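4.2 Gripper and camera comparison in simulation

We compared two finger sets on the same two-arm robot model. The Toltuneck fingers are flat and stiff. The Mofokeng fingers have the same outer size but a softer contact model. All runs used the Pillow controller at its default gains, and both finger sets were given the same 200 start poses in the Asidthorpe rooms.

Each run was recorded from a tilted body view and from a close view at the fingers. The body view shows where both arms are in the room, but it says little about contact. In the close view a grasped item can hide most of what is behind it, and depth estimates dropped out more often there. We kept both views as policy input, at a combined cost of 14 ms per control step.

With both views, the Toltuneck set finished 87 percent of its runs. Most failures came from the fingers closing too early on tapered shapes, which then slid along the inner faces. Lowering the closing speed helped with these shapes and made no clear difference on the others. The controller logged 1,467 contact events for this set, and we used them to tune the force limit in Section 4.3.
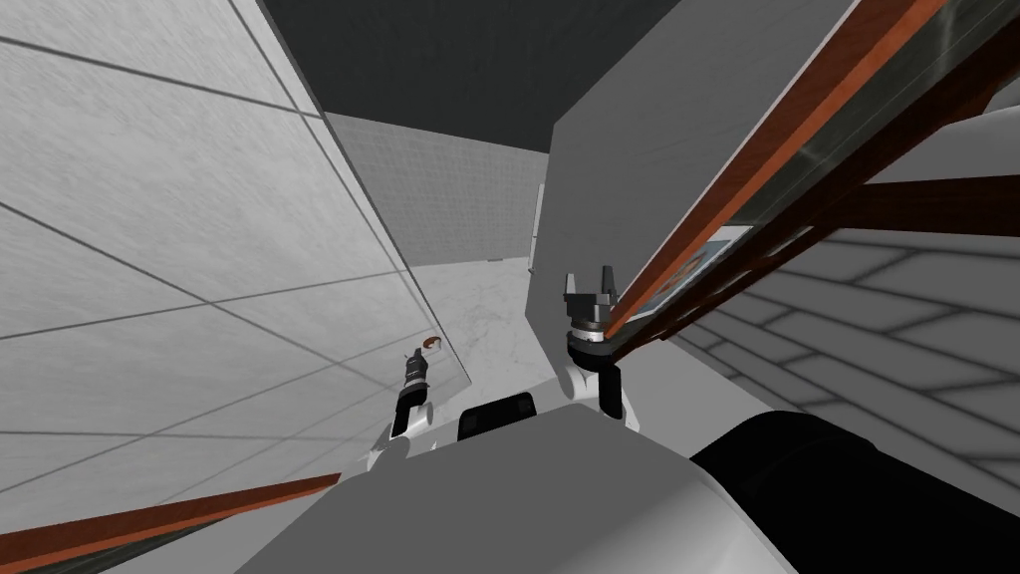
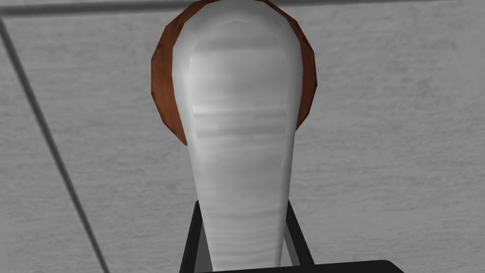
Figure 6. Simulated views used in the comparison. First: body view with both arms. Second: close view of the two black fingers on either side of a white tapered object.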